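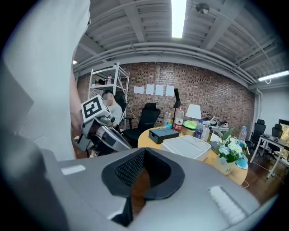

I've been going to lower-league soccer games for most of my adult life, and I have a confession. I spend at least half of every match watching the goalkeeping coach.

You know the one. He's out there a good forty minutes before anyone else, dragging a bag of balls across wet grass while the stadium speakers test the same song over and over. He kicks, the keeper catches, he kicks again. Then the game starts and he disappears onto the bench in a big coat, and if his keeper has a great afternoon the TV people talk about the keeper.

So when Henness let me hang around their training ground for a week in January, I skipped the manager (he was perfectly nice, he just says what managers say) and went straight to Braulio Huerta, who has coached keepers there for 5 seasons. Before that he played 247 professional games, nearly all of them in the second tier, and he can tell you about every bad goal he let in. I mean every one! We got through a whole pot of coffee on a single corner kick at Nareo.

"I came for it and I stopped," he told me. "Coming is fine. Staying is fine. Stopping halfway, you might as well go sit with the fans."

That's pretty much his whole philosophy, and he teaches it all day long. The morning sessions begin at 8:30, when the field players are still eating eggs. Three keepers, one coach, one goal with a sagging net. They start with footwork, little shuffles along the six-yard line, and there isn't a ball in sight for the first fifteen minutes. I'd expected diving. There's hardly any diving. Huerta thinks a keeper who dives a lot is a keeper who started in the wrong place, and he gets quite worked up about highlight reels.

The starter at the moment is Rigoberto Zavala, who is tall and quiet and eats an alarming amount of rice. He joined from Trultar two summers ago as the backup's backup. The guy ahead of him hurt a shoulder, the guy ahead of that guy got sold, and one Tuesday night Zavala was standing in the tunnel for a cup game with his gloves on the wrong hands. (He noticed during the handshakes. He'd like me to mention that he kept a clean sheet.)

What struck me, watching the two of them, was how little they talk about the last game. Henness had lost 3–1 that weekend, and the second goal was a soft one, a low shot that slid under Zavala's arm. I figured Monday would be awkward. Huerta set up the same shot from the same spot, hit it a couple dozen times, said "okay" and moved on to crosses. The whole thing took less time than my parking did.

I asked Zavala if it bothered him. He thought about it for so long that I started to apologize.

"It bothers me Saturday night," he said. "Sunday I call my mother. Monday he kicks it at me again and then it's only a ball."

The other thing is the loneliness, which I'd read about but never really got. Keepers train apart, and at most clubs they eat together too, off at the end of the table. The third-choice kid, Đinh, is nineteen and hasn't played a senior minute. He faced 200 shots on the Thursday I was there, for a match he knew he'd watch from the stands, and he was furious with himself over the ones that went in. Huerta had to take the balls away from him – he picked up the bag and walked off, and Đinh went after him still arguing about a rebound.

Saturday's crowd was 327 short of a sellout, noisy and freezing. Henness won 1–0. Zavala made a single save I'd call difficult, and caught everything else at chest height with his feet already set. The man next to me said the keeper hadn't had much to do.

I looked over at the bench. Huerta had his hood up and was eating a sandwich.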